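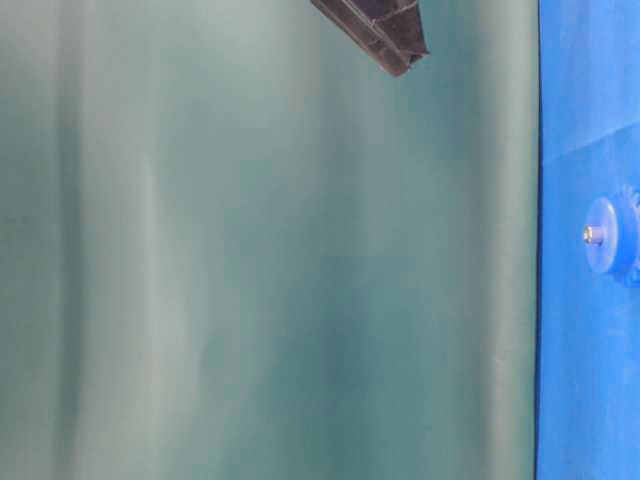 Teal green, matte, with blue at the right side.

Vurkura Surface Colours: Frequently Asked Questions

The answers on this page are written by Līga Mets, who works with the orders and the samples. Last looked through in October.

Choosing the colour

Why does the teal look lighter and darker in stripes?
Many customers write to us about this. A matte surface with a little satin in it takes the light of the room unevenly, and in a photograph it can show as soft bands, some paler and more grey, some deeper. The bands have no sharp edge. If you move your lamp or close a curtain and the bands change place, it is only light. If they stay exactly where they were, please write to us and we will look at it together.

Is it more green or more blue?
It depends on what stands next to it. Beside our blue it looks clearly green. Beside a grass green or an olive it goes to the blue side. At our own office we have argued about it for years, and in the price list it is simply called Teal 39.

Can I trust the colour on my screen?
Not fully. Two telephones on the same table will show you two different teals. Please order a sample before you order a large piece, especially if it must match something you already have at home.

How do I look at the sample correctly?
Put it flat in the place where the real piece will lie. Look at it in the morning, and again in the evening with your lamps on. Do not hold it up against the window, because then everything looks darker than it is. A sample on a white table also looks stronger in colour than the same sample on wood.

Do you have it with a pattern?
No. All Vurkura sheets are plain, without print. For patterns we can recommend the shop Eglītis, who sell very nice ones and will cut them to your size.

Ordering and sizes

What is the difference between the Zerken and the Imdale?
Zerken is the thin sheet, which comes rolled. Imdale is the stiff one and comes flat. Both are made in teal and in blue. The colours are meant to be the same, but the Imdale looks a little calmer because it does not make waves.

Can I put teal and blue side by side?
Yes, and a lot of people do it, for example to divide a long work table into two parts. Order both colours in the same order and write "side by side" in the comment field. We then cut both edges in one go, so they meet well. You can also ask for the blue as a narrow strip and the teal as the wide part, or the opposite.

Do you cut round shapes?
Only in Zerken. For Imdale we cut straight lines. We can make the corners round if you tell us how much.

How many samples can I have?
You can order 8 samples at one time. You do not need to send them back.

My order number has only four figures. Is that right?
Yes. We started from 1,000, so if you have 1,007 on a very old invoice, you were one of the first and we still have your sizes in the book. Newer numbers are also four figures.

When do you send the parcels?
Every Wednesday. Orders which come in before noon on that day usually go with the same collection — but please do not plan your whole renovation on it.

Laying and daily use

The sheet came rolled and does not want to lie flat. What can I do?
Leave it unrolled in a warm room for 2 days, with the coloured side down and some books on the corners. Do not use an iron or a hair dryer. If one corner is still standing up after this, roll it gently in the other direction and leave it for one more night.

Do I have to glue it?
Imdale stays where it is by its own weight. Zerken can be fixed with double-sided tape along the long edges. We advise against glue on a table which you would like to use again without a cover.

How do I clean it?
With a soft cloth, warm water and a drop of washing-up liquid. Dry it afterwards with a second cloth, with long movements in one direction. Small circles can leave cloudy spots in the satin, which you notice mostly when the light comes from the side.

Can I put hot pans on it?
No, please use a mat.

I see darker blotches near the middle. Is it damage?
Often it is hand grease or a rest of cleaning liquid, and the middle of a table gets the most of both. Wash the whole surface once, not only the spot, and let it dry over night. Then compare it with your sample. If the blotches are still there, send us a photograph taken in daylight and without flash, together with your order number.

Will the teal fade?
Near a window with much sun it can become paler with time. If something always stands in the same place, for example a plant pot, move it now and then, or you will find its shape later.

Can I turn the sheet and use the other side?
The back of both sheets is grey and not finished. It works as a base for messy jobs, but we do not count it as a second colour.

My question is not on the page
Write to us with the contact form and choose "Colours and surfaces" in the list. I read the messages in the mornings and you will have an answer from me in English, Latvian or slow German.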